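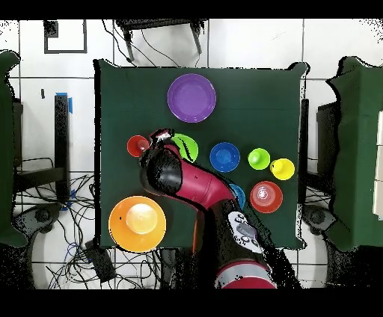 *Demonstration table, arm over the tableware. Taken from overhead.*

**Pre-opening inspection: tableware handling demonstration**
Site: Baswood, ground floor, Onness
Exhibitor: Rostanura
Cell reference: Thampi 3
Date of inspection: 2026-01-26
Items on sheet: 19 (those marked N/A at this cell left out)

Key: P = pass. C = pass with comment. A = action needed before visitors are admitted.

## 1. Floor and access

- [x] 1.1 Tiles sound, no lifted edges. **P**
- [ ] 1.2 Cables clear of walking routes. **A** Black and blue cables lie in a tangle on the tiles at one corner of the table. Gather, tie and cover, or move the barrier line out to take them in.
- [x] 1.3 Black post with blue tape near the top. **C** Stable when pushed by hand. Not to be used as a barrier post.
- [ ] 1.4 Barrier line marked on the floor. **A** Not yet laid. The exhibitor's drawing was revised in September and the printed copy at the door is the older one. Replace it.
- [x] 1.5 Route to the rear exit open. **P** Door tried twice, closes on its own.

## 2. Table and objects

- [x] 2.1 Table does not rock. **P**
- [x] 2.2 Cloth secured. **C** Clipped underneath on two sides. Some wrinkling on top. Smooth out before each run, as a cup set down on a fold may tip.
- [x] 2.3 Objects are plastic, with no glass or china. **P** Bowls and cups in mixed colours, plates in some layouts.
- [x] 2.4 Objects free of cracks and sharp rims. **C** One spare bowl in the exhibitor's crate was split at the rim and has been withdrawn.
- [x] 2.5 Spares kept off the table during a run. **P**

## 3. Arm and gripper 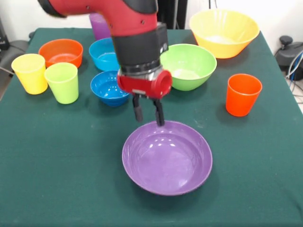

Photo: Baswood site office / inspection record, cell Thampi 3

- [x] 3.1 Gripper fingers straight, tips undamaged. **P** Checked with the fingers open and nothing held.
- [x] 3.2 Joint covers seated. **P**
- [x] 3.3 Cable near the arm stand has slack at full reach. **C** Acceptable. Check again if the stand is moved.
- [x] 3.4 Reduced speed set. **P** Setting read from the exhibitor's screen, not measured by us.
- [ ] 3.5 Emergency stop within reach of the operator. **A** Works, but the operator has to lean across the corner of the table to press it. Refit on the operator's side and retest.
- [x] 3.6 Restart needs a separate action after a stop. **P** Tried from both stop buttons.

## 4. Demonstration cycle

Observed with the exhibitor's operator at the controls and no visitors in the room. The full cycle covers clearing the table and nesting the dishes. Run time was roughly 26 minutes, including two pauses requested by the inspector.
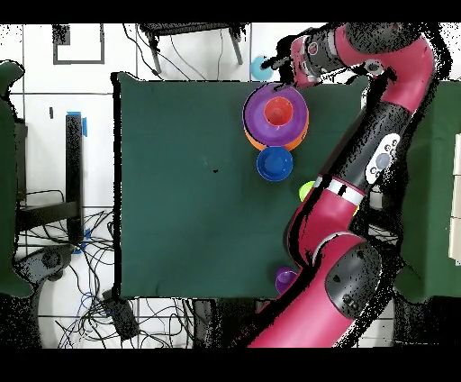 - [x] 4.1 Arm stays inside the agreed working area. **C** The gripper may pass beyond the edge of the cloth on the far side. The agreed area allows for this, but the barrier line (1.4) must be drawn from the arm's reach and not from the table edge.
- [x] 4.2 Dropped object procedure known to operator. **P** Stop, wait, collect, restart. Nothing is to be picked up from the floor while the arm is live.
- [ ] 4.3 Group size agreed. **A** The booking sheet shows 27 for the first group. Split into two. The briefing card needs the same change.

## Result

Not released for visitors. Items 1.2, 1.4, 3.5 and 4.3 to be closed by the exhibitor and signed off on this sheet. Only those items need a second visit, unless the table or stand is moved in the meantime.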